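Section 4. Setting Up and Adjusting the Fabric Press

This section covers placement, first heating, pressure adjustment and test transfers for the Sirwood mug and flat-item press. Read Section 2 (Electrical Safety) before you connect the power cord. Blank selection and artwork preparation are covered in Section 6.

4.1 Before you begin

You will need the following items:

The press base and the mug attachment
The power cord supplied with the unit
The hex key from the parts bag
Heat-resistant tape
Uncoated paper, cut into sheets larger than the print
At least two coated blanks that you can afford to discard

Check that the heating pad in the mug attachment is smooth and free of cracks. A pad with a split or a raised seam leaves a line in every print made with it. Do not try to repair a damaged pad. Order a replacement using the part number printed on the connector.

4.2 Placing the press

1. Set the base on a level surface that can withstand heat. Do not place it on carpet, foam or a plastic tablecloth.
2. Leave 6 inches of clear space behind the unit and on both sides.
3. Turn the base so that the lever opens away from the edge of the bench.
4. Route the power cord behind the base. The cord must not pass under the lever or touch the attachment.
5. Connect the attachment to the socket on the left side of the base. Turn the locking ring clockwise until it stops.

CAUTION: Never connect or remove an attachment with the power on. The socket pins can arc and burn.

Note: The press draws its full load during heating. If the lights dim or the display resets, move the press to a separate circuit. Do not use an extension cord.

4.3 First heating

A new pad gives off a faint smell and a small amount of vapor the first time it is heated. Carry out this procedure once, with a window open, before making any prints.

1. Place an uncoated mug in the attachment. The pad must not be heated empty.
2. Close the lever lightly.
3. Switch on the power at the rear of the base.
4. Press MODE until the temperature value flashes.
5. Set the temperature to 179 °C and press MODE again to confirm.
6. Set the timer to 3 minutes.
7. Wait for the ready tone, then press START.
8. When the timer ends, open the lever and switch off the power. Allow the pad to cool completely.

If the vapor has not cleared by the end of the second heating, stop and contact the dealer.

4.4 Adjusting the pressure

Pressure is set by the knob behind the lever. Turning it clockwise increases pressure. The correct setting depends on the diameter of the blank, and it must be checked again each time you change to a different size or shape.

1. With the power off and the pad cool, turn the knob fully counterclockwise.
2. Insert the blank with its handle centered in the opening.
3. Close the lever. Turn the knob clockwise until the pad touches the blank on all sides.
4. Open the lever and add one half turn.
5. Close the lever again. It should move with firm resistance and lock without being forced.

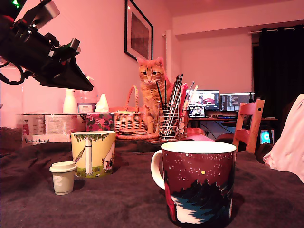

If the lever springs open, reduce the pressure by a quarter turn and repeat step 5. If the blank can be rotated by hand while the lever is locked, increase the pressure by the same amount. Blanks with tapered walls need the Jalaven sleeve, which is sold separately. Fit the sleeve with its wide end toward the top of the blank.

CAUTION: Too much pressure can break a blank during heating. Wear eye protection when testing a new type of blank.

4.5 Making a test transfer

1. Wipe the blank with a lint-free cloth. Do not use soap or solvent.
2. Wrap the printed sheet around the blank with the ink side inward.
3. Tape both ends and the upper edge. The sheet must lie flat, with no gap near the handle.
4. Cover the sheet with one layer of uncoated paper.
5. Insert the blank, close the lever and press START.
6. When the timer ends, press STOP to silence the tone and open the lever.
7. Remove the blank by its handle with a heat-resistant glove.
8. Peel off the paper in one motion and set the blank on a dry rack.

Do not cool a hot blank in water. Sudden cooling can crack the glaze.

Compare the test print with the artwork and change one setting at a time:

Pale color over the whole print: increase the time by 10 seconds.
Pale color near the handle only: recenter the blank and check the tape.
Brown tint in light areas: lower the temperature by 5 degrees.
Blurred or doubled edges: the sheet moved. Apply more tape.
Small blue specks: lint on the blank. Clean the next blank again before wrapping.

Record the final values for each blank type on the card in Appendix B. The base stores only the last values used, and these are lost if the memory is reset.

4.6 Service interval

The display shows SER after 1,000 cycles. The press will continue to work, but the pad should be inspected and the lever pivot greased before further use. To clear the message, hold MODE and STOP together until the display goes blank.

Section prepared by Idrisa Mrema. Revised March 22, 2018.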